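Ticket: Trudel cell, two-arm unit, right gripper stops short of closed
Component: simulation model and gripper calibration
Status: Resolved, monitoring
Opened: 2025-05-19
Related: gripper rebuild notes, Serano scene pack

Summary

Right gripper on the Trudel two-arm unit reports "target not reached" when commanded fully closed. Left gripper is fine with the same command. Fault shows on the physical unit and, after the last model sync, in simulation as well.

Environment

Controller build 168 on the physical unit. Simulation runs the same controller build against the Serano room scenes. Gripper parameters are held in one shared file and read by both. The file was last edited during the Pomer changeover, when the fingers on both sides were replaced.

Steps to reproduce

1. Home both arms.
2. Move to the ready pose over the work surface.
3. Command both grippers to open, wait for the done flag.
4. Command both grippers to close with no part between the fingers.
5. Read the position and the status word on each side.

Expected: both sides reach closed and set the done flag.
Seen: left side sets the flag. Right side halts early, holds current until the timeout at 800 ms, then drops to the fault state.

Log, entry 1

Ran the steps on the physical unit. Fault came up on every cycle. No grinding or clicking from the right side. Powered down, moved the right fingers by hand through the full stroke. Travel is free and the fingers meet squarely. Mechanical jam ruled out for now.

Checked the connector behind the right wrist. Pins straight, latch fully home. Swapped the left and right signal leads at the controller end. Fault stayed with the right-hand parameter set and did not follow the lead. Put the leads back as they were.

Log, entry 2

Moved to simulation to take cable and motor out of the question. Loaded the Serano living room scene, because the ready pose there is the one used in the acceptance run. Both arms go to the ready pose without complaint. Gravity compensation on, collision checking on, no contact reported between the arms and the table.

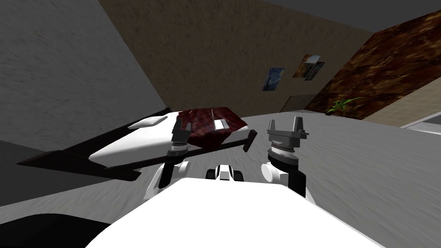 Simulation, Serano scene: both arms bent forward, grippers with fingers pointing up.

Closed both grippers from this scene. Same result as on the hardware: left done, right faulted. The simulated gripper has no friction worth speaking of and no cable, so the cause has to be in something both systems read. That leaves the shared parameter file or the controller build.

Log, entry 3

Rolled the simulation back one controller build and kept the parameter file. Fault still present. Put build 168 back and loaded the parameter file from before the Pomer changeover. Fault gone on the right, done flag set on both sides.

Compared the two files line by line. Differences found in the gripper section:

left.stroke_mm: 51 in both files
right.stroke_mm: 51 in the old file, 29 in the new file
finger_offset: changed on both sides, as expected with the new fingers

The right stroke value is wrong. The new fingers are the same pattern on both sides and have the same travel. With the stroke set to 29 the controller puts a soft stop well before closed, then waits for a closed position it will not allow the fingers to reach. The timeout and the fault follow from that.

The value 29 does appear on the changeover sheet, in the row for the right side, but it is the torque setting for the finger clamp screws in the workshop's own units. It looks as if the wrong column was copied. The left side was typed in separately and is correct.

Log, entry 4

Corrected right.stroke_mm to 51 in the shared file. Left finger_offset alone on both sides. Reloaded the simulation and ran the close test from the ready pose, then from home, then with the right forearm rotated to its upper limit. Done flag set on both sides in all three.

Pushed the file to the physical unit. The controller only reads the gripper section at start-up, so a warm reload is not enough. Full power cycle, wait for the drive lamps to settle, home both arms again. First attempt at homing was refused because the guard door had not latched. Closed it properly and homing went through.

Repeated the reproduction steps on the hardware. Right gripper closes and sets the flag. Position at closed agrees with the left to within the normal spread. Holding current drops off as it should once closed.

Log, entry 5

Checked what else reads the stroke value. The grasp planner on the Khúc branch does, and it had been discarding wide parts on the right arm since the changeover. This was filed separately as a planner fault. The two tickets should be linked and the planner one retested before any code is touched there.

The reach check also reads the file but uses only finger_offset, so its results stand.

One more item from the same comparison. The comment line above the gripper section still names the old fingers. Updated it. It has no effect on the controller but has misled at least one reader, me included, for most of entry 1.

Cause

Wrong stroke value for the right gripper in the shared parameter file, copied from the clamp torque column during the Pomer changeover.

Fix

right.stroke_mm set back to 51. File pushed to the physical unit and to the simulation. Old file kept in the archive folder under the ticket number.

Follow-up

Add a range check on the stroke values at start-up, with a warning if left and right differ. Open.

Move the torque column on the changeover sheet away from the parameter columns and label the units. Done, new sheet is in the binder and the old ones have been removed.

Run the close test in simulation before any parameter file goes to hardware. The test takes the ready pose in the Serano scene as its start. Script is written and sits with the other acceptance scripts. It does not yet stop the push on a failure, it only prints the result.

Retest the Khúc planner ticket against the corrected file. Open, waiting for time on the cell.

Inspect the right finger clamp screws at the next service. The sheet has a torque figure but no tick beside it, so it is not certain they were tightened to it. Service is due in September. Until then, check by hand for play at the start of each run and note it in the cell log. No play found so far.

Notes for anyone with the same fault

If the fault follows the signal lead when the two sides are swapped, this ticket does not apply. Look at the connector and the drive first.

If the fault stays with one side and the fingers move freely by hand with the power off, read the stroke values before taking anything apart. A gripper that halts at the same point on every cycle is most likely meeting a soft stop. One that halts at different points is more likely to have dirt in the slide or a worn finger carrier, and the rebuild notes cover both.

Do not raise the timeout to clear the fault. It was tried briefly on the right side before this ticket was opened and the motor held current for longer with the same result. The setting has been put back to 800 ms.

Ticket stays in monitoring until the planner retest is in.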